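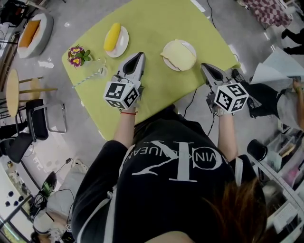 ¿Qué mide realmente el índice de precios que publica el portal Bisard?

Mide lo que piden los vendedores en sus anuncios. El precio firmado ante notario no entra en el cálculo, y el portal lo reconoce en una nota al pie que casi nadie cita.

Para este trabajo de Economía Urbana revisamos 495 anuncios de pisos en el barrio de Juška, descargados en marzo. La promotora Utum sostiene en su folleto que la zona «se revaloriza sin pausa» y pone como prueba la curva de Bisard. Nos parece una prueba floja. De los anuncios revisados, 11 aparecían duplicados con precios distintos, y la curva los suma como si fueran viviendas diferentes.
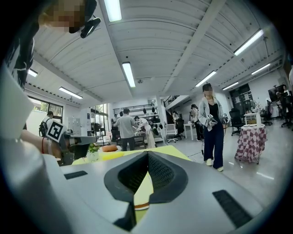 Tampoco convence la comparación con Zerkthorpe, donde Utum vendió su promoción anterior. Allí se trataba de obra nueva con garaje; en Juška predominan los edificios sin ascensor. Poner las dos zonas en el mismo gráfico sirve para vender, y poco más.

Queda una duda que no pudimos resolver: el folleto habla de 600 compradores en lista de espera, pero no explica si han entregado una señal o si solo dejaron el correo electrónico. Escribimos 2 veces a la promotora y no hubo respuesta.

Entregado el 2 de septiembre de 2025.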